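Why Shadows Have Soft Edges

Have you ever tried to jump away from your own shadow? I tried it many times when I was small, in the yard of my school in Grastport. The shadow always came with me.

A shadow is a place where less light arrives. Light travels in straight lines. When it meets something it cannot pass, like your hand or a tree, it stops there. Behind the thing there is a darker place, and it has more or less the same shape as the thing.

My neighbor Narendra Bhatt teaches children in Eltine, and he likes to start with a flashlight and a spoon. Hold the spoon close to the wall, and the shadow is small and sharp. Now bring the spoon nearer to the flashlight. The shadow grows big, and its edge becomes a little blurry. His class once made a spoon shadow 245 centimeters tall, and it went up to the ceiling!

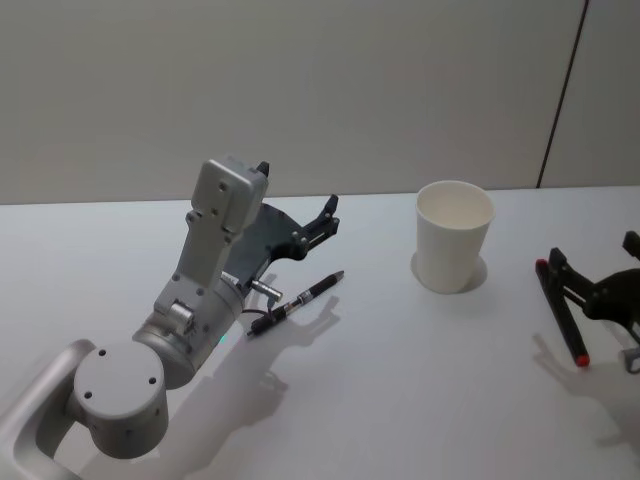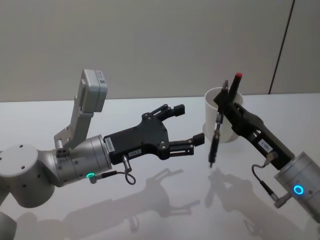
Why is the edge of a shadow sometimes blurry? The answer is in the size of the lamp. If the light comes from one very small point, each place on the wall either gets the light or does not get it. But if the lamp is wide, some places get light from only one part of it. These places are half dark and half bright. Scientists call this part the penumbra, and the very dark part in the middle is the umbra. On a white table, like the one in the second picture, such shadows look soft and gray, and they are easy to study. On a black table you would hardly find them.

The sun is also a wide lamp, even if it looks small to us. Go outside on a bright morning in October and look at the shadow of a tall pole. Near the foot of the pole the edge is sharp. Near the top of the shadow it is blurry. Please do not look at the sun itself, it can hurt your eyes.

Try it at home

You need a flashlight, a sheet of white paper and a pencil. Make the room dark. Stand the pencil on the paper and shine the light from the side. Then hold the flashlight higher and higher. What happens with the length of the shadow? Draw a line at its end each time, and compare your lines with those of a friend.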